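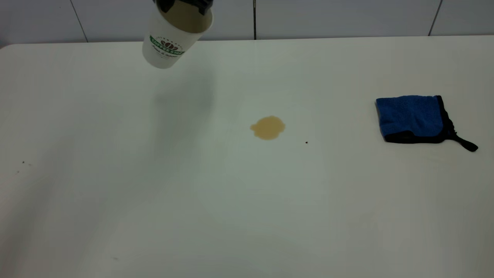

Westora Surface Finishing Group

Print this page | E-mail this page

[finishing-list] Re: Gloss drift on matte white topcoat

February 21, 2023
From: Frida Hviid

> We are seeing higher gloss readings on the matte white from the
> Undholm line since the October batch change. Same resin, same
> flatting agent, same oven program. Panels cured at the front of the
> rack pass, panels at the back are shiny to the eye at a low angle.
> Before we go back to the supplier, has anyone had this with the
> current mixing procedure? We are at 800 rpm for the full let-down.

Two separate things here, I think.

First, the mixer speed. 800 rpm is too high for the let-down stage with this flatting agent. The silica is dispersed at the earlier stage and does not need more shear after that. If you keep going at the same speed you break down the larger particles, the surface gets smoother on a small scale, and the gloss goes up. We dropped to 700 and shortened the stage, and the readings came back inside the limit on the next batch. Check the grind gauge before and after let-down. If the reading gets finer between the two, you are over-shearing.

Second, the front/back difference. Mixing won't explain that, as all the panels come out of the same can. I would look at film build and at air movement in the flash-off zone. A heavier wet film stays open longer, the silica has more time to settle away from the surface, and you get a shinier panel. Amegashie measured this on their rack and found the rear positions were getting an extra half pass from the gun on the return stroke. Trim the stroke first, then measure dry film at the four corners and the center of each panel. Leave the oven program alone while you do it or you will not know which change did what.

On measurement: please report the 85 degree value as well as the 60. At this gloss level the 60 degree head does not separate good panels from bad ones very well. The low-angle sheen you describe is an 85 degree problem. Zero the meter on the black tile, and wipe the tile first.

Also, strain the paint. We use a 100 mesh bag at the gun and it has no effect on gloss. Some people on the list have claimed otherwise. A 40 mesh bag will let gel bits through and you will be chasing specks next.

The Clikance spreadsheet that went out with the last procedure has the wrong tolerance in the matte column. It shows the satin limit. Use the printed sheet until I have a corrected version up.

If you still have retained cans from before the batch change, spray one old and one new side by side, same gun, same operator, and send me the numbers with the film builds.

Frida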